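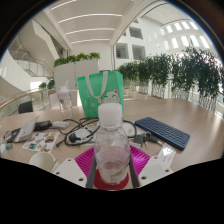

The Pelesbridge town council wants to take out the last of the public drinking fountains. The plan went up on the town website on 15 April 2021, under a heading about maintenance savings, and it covers the park, the bus station, the library and both floors of the municipal building. I think it is a mistake, and I think the council will end up spending more money to undo it.

The case for removal is easy to state. The fountains have been shut off for a year. Many are old. Angus Halliday, who runs building services for the town, told the council that each one costs $996 a year to inspect, repair and insure. There are 14 of them. He also said that most people now carry their own water and don't miss the fountains.

I don't doubt his cost figure. I do doubt what he makes of the rest. People carry water because they have learned they can't count on finding any. Walk through the bus station and you will see two vending machines standing next to a capped pipe. A bottle from either machine costs $2. The water in it is no better than what used to come out of the wall.

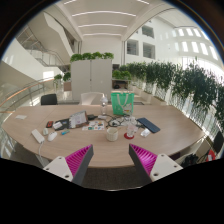
A shared table in an atrium, with a tote bag and a water bottle among the things on top.

For someone with a desk and a kitchen down the hall, none of this matters much. Office workers have a tap and a cupboard full of cups. The people who used the fountains were mostly somewhere between one place and another: kids walking home from practice, bus riders with a long transfer, men who spend the day at the library and have nowhere else to go. They don't come to council meetings, and as far as I can tell, no one at town hall went out and asked them.

There is also the matter of refilling. The town has spent years telling us to use fewer throwaway bottles. It printed posters about it. I agree with the posters. But a refillable bottle is only useful if there is somewhere to refill it, and a restroom sink with a shallow basin and a push-button faucet doesn't do the job. You get a third of a bottle at an angle and a wet sleeve. 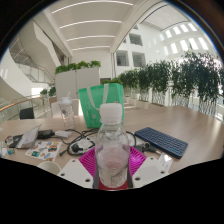

A clear plastic water bottle with a white screw cap.

Clallgate, which is smaller than we are, went the other way. Last November it swapped its old fountains for wall units with a spout tall enough to take a bottle. Fergal Scanlon, a plumber who worked on the job, said most of the supply lines were fine and only the fixtures had to go. Fitting out the Clallgate library took 42 hours of labor, most of it spent patching tile. He thought our municipal building would be simpler, as the pipes there run behind panels that come off with a screwdriver.

That point deserves more attention than it has had. Once the lines are pulled out and the walls closed up, putting water back means opening the walls again. Leaving the lines in place costs very little. Even if the council can't pay for new units this year, it could leave the plumbing alone and decide later – there is no rush to cap anything for good.

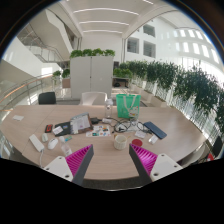

A white mug on a table, with a phone nearby.

I would start with the bus station and the park, where people have the fewest choices. The library should come next. The upper floor of the municipal building can wait, and if one fountain has to be lost to get the rest through, I would give up that one.

The comment form is on the town website, below the budget notices, and paper copies are at the library's front desk. Mine is already in.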